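How Does a Robot Know Where the Bottle Is?

Pick up a cup. Easy, right? You didn't have to think about your elbow, or how hard to squeeze. Your brain handled all of it in less time than it takes to blink.

A robot arm has no brain, so people have to write one for it. That brain is called software, and it's made of thousands of tiny instructions. Let's follow one small job – moving a water bottle – and see what the software is up to!

Step 1: Look

A camera picture is really a giant grid of colored dots. The robot's software hunts through the dots for shapes it has learned. White circle with green on it? Could be a bottle cap! Long clear shape underneath? Even better. This part is called perception, and clear plastic makes it extra tricky, because you can see right through it.

Heather Urquhart teaches robots to spot things. She showed her program 1445 pictures of bottles before it got good at finding them. "At first it thought my elbow was a bottle," she says.

Step 2: Plan

Now the software has to choose a path. The arm could swing in from the left, or come straight down from the top. It mustn't bump the tray, and it mustn't knock over the other bottles. So the planner tries out paths in its imagination (well, in math) and throws away every one that ends in a crash. It might test 20 paths before the arm moves at all!
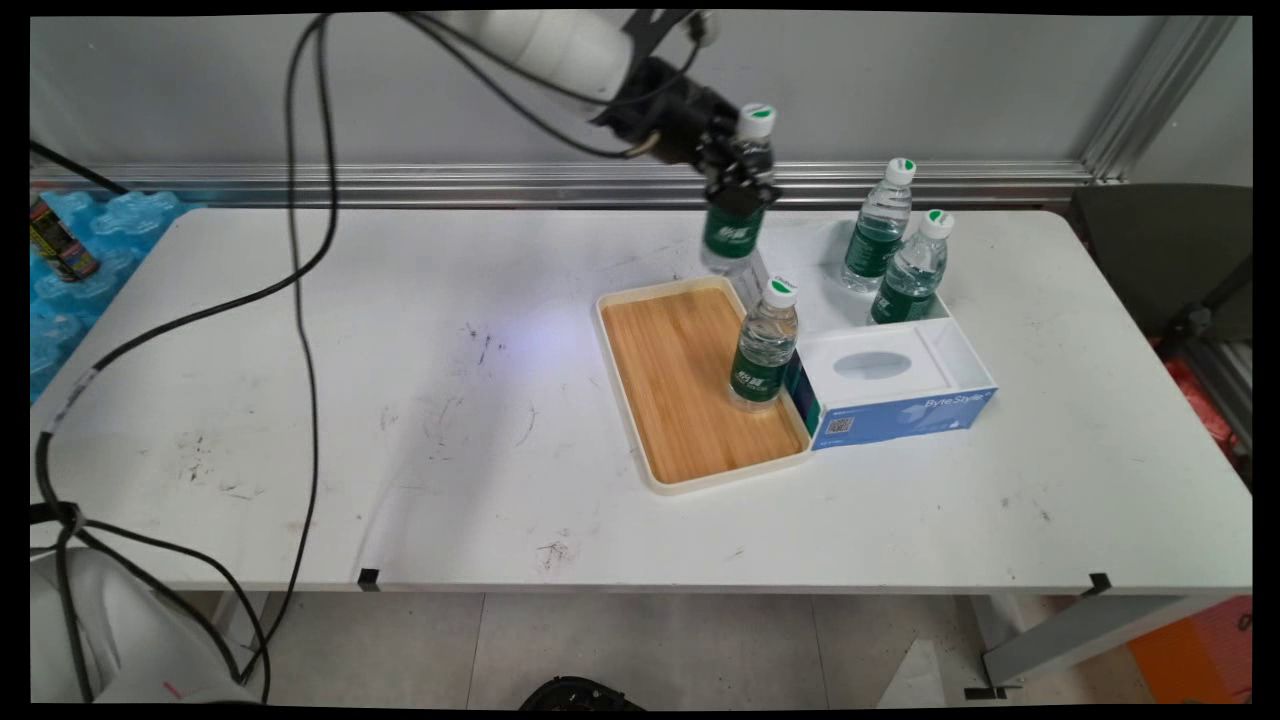
Step 3: Move

Inside the arm are motors, and each joint has to turn by just the right amount. The control software checks every joint again and again, many times a second. A bit too far? Turn back. Too slow? Speed up. You do the same thing when you ride a bike and keep wiggling the handlebars to stay straight.

Step 4: Grip

Squeeze too softly and the bottle slips. Squeeze too hard and – crunch! A camera close to the gripper helps here, with a view of the bottle from really near.

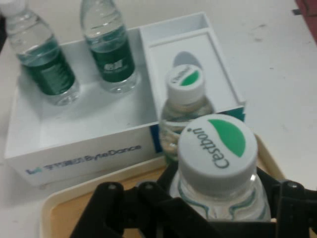
A gripper's-eye view: the bottle cap, up close.

Try it yourself

Ask a friend to close their eyes and be the robot. You are the software. Guide their hand to a plastic bottle using only words like "left two inches" and "close your fingers." How many instructions did you need? Ajith Amin's class tried it, and their best score was 13.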